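Gerrit Nkosi has been mending other people's chairs for 16 years, and he will happily tell you about most of them if you let him, which I did, for the better part of a Monday afternoon.

His workshop is in Judside, up a lane I drove past twice. He put the kettle on before I had my coat off, and we talked a good while about my grandmother's rocking chair before I remembered I was meant to be asking the questions.

"I was a postman first," he said. "You see a lot of broken chairs on a round, out by people's bins. I started bringing them home on my bike, and my wife said either they went or I learned to fix them."

So he learned, mostly from Pravesh Potgieter, who ran an evening class over in Zirdale and was, by Gerrit's account, a terror. "He'd cut out a whole day's weaving over one crossed strand. I was furious with him! But I do the same to my own work now."
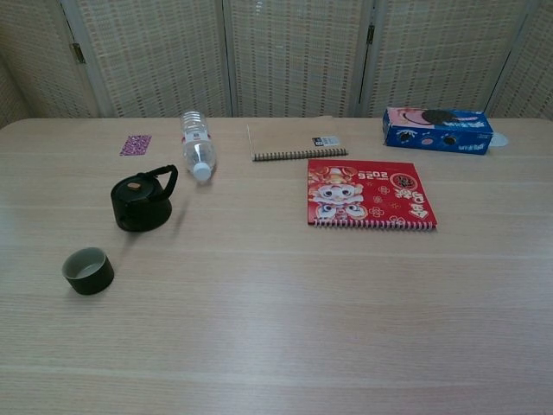 Time for tea, with a woven screen behind the table.

The thing people never expect, he told me, is how long it all takes. He keeps a notebook of every job, and the dining chair he finished the day before I came was number 640. A simple seat can fill three days, and the cane has to be soaked first, and if the phone rings at the wrong moment you've to soak it again.

Does he ever turn anything away? He thought about that for ages, turning a peg over in his fingers.

"Only if they don't like the chair," he said. "Some people have been left one and they feel guilty. I tell them to give it to a cousin."

He's teaching a class of his own in June, with places for eight, and five of them have already gone.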